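Mixed light and dark cubes for a kids' sorting game, how do you stop them going everywhere?

Posted in Games, Toys and Playroom
Gizella Mészáros

Sorry if this has been asked, had a quick search and only found stuff about jigsaws. Writing this on my lunch so excuse the rush.

I run a games table at our local library, August holidays only, kids roughly four to eight. One of the things we put out is a little colour sort. Small cubes, light tan ones and dark brown ones, mixed up on the table, and a see-through plastic tub to put them in. All the lights in first, then the darks, or one of each in turn, whatever rule the kid fancies. Goes down really well. Cheap too.

Trouble is the setup. White table, shiny top, walls close on three sides. Cubes slide. One good shove with an elbow and they're off the front. And the tub is so clear that against the white the little ones don't see the edge of it, they drop the cube just outside and then get cross. Had one in tears over it.

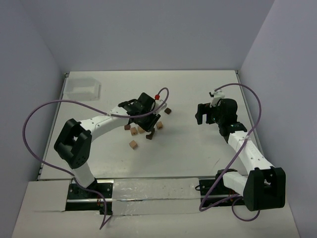 I've tried a tea towel under the lot but it rucks up and then nothing sits flat. Tried a tray as well, too small, they all end up in one corner and it's not really sorting any more, it's just picking out of a heap. I do like them spread out a bit with some touching and one or two off on their own, it makes the kids look properly.

So, three things really. What to put on the table so they don't slide. What to do about the tub. And is there an easy way of making it harder for the seven and eight year olds, becuase they're finished in no time and wander off.

Budget is next to nothing. Can't glue or screw anything to the table, it's not ours.

Wenjie Yan

Did this for years with a playgroup so here goes, bit of a brain dump.

Sliding: felt. Not a towel. The thick craft kind, sold off the roll, cut it a bit smaller than the table. Mid grey or green. Don't get white, don't get brown or you'll lose the dark ones. If the felt itself creeps, put a piece of that rubbery drawer liner underneath. Cut to size with kitchen scissors, lifts straight off at the end, no marks. Ours was from Vasis, end of a roll, very cheap. Any fabric place will do.

Front edge: roll up the spare felt into a sausage, couple of stitches, lay it along the front. Stops most of them. Won't stop a determined four year old.

Tub: coloured tape round the rim. That's it. One strip, bright red or blue, folded over the top so it shows inside and out. Takes 2 minutes. Masking tape works if you colour it in with a felt tip but it goes tatty. Don't paint the tub, flakes off into everything, ask me how I know.

Also move it. Far corner is the worst place for short arms, they have to lean right over and that's when the sleeves take everything with them. Put it at the side, halfway up, same side as whichever hand they use. Made more differnce than the felt did if I'm being fair.

Harder for the big ones. Things that worked for us:

Pattern cards. Draw a row of squares, light dark dark light and so on, they have to lay the cubes out to match before anything goes in the tub.

Eyes shut. Put a dab of something rough on all the darks, sandpaper dot or similar, and they sort by feel.

Against the sand timer. Noisy. Maybe not for a library.

Don't add loads more cubes, that just makes it longer, it doesn't make it harder. We once had a bag of 200 and it was a nightmare, half of them under the radiator by tea time. A handful is plenty per kid.

One more, give them all a wipe now and then, damp cloth, dry straight after. Sticky cubes don't sort.

M. Brunia

just use a baking tray with a lip?? a big one. done

Gizella Mészáros

Thank you both. Wenjie that's brilliant, didn't even think of moving the tub, I'd stuck it in the corner to keep it out of the way. Will do the tape tonight, I've got blue.

Baking tray, like I said I tried a tray, but I'll measure the big one at home and see. Might be too loud. Metal plus cubes plus a reading room, hmm.

Is the drawer liner the bobbly kind with holes in or the flat kind?

Wenjie Yan

Bobbly with holes. The flat one smells and leaves a sort of shine on the table. And check the roll width before you pay, ours came 56 cm wide so I had to use two strips side by side. No problem, just don't overlap them or you get a ridge and the cubes lean.

Tray will be loud, yes. Felt inside the tray if you do go that way.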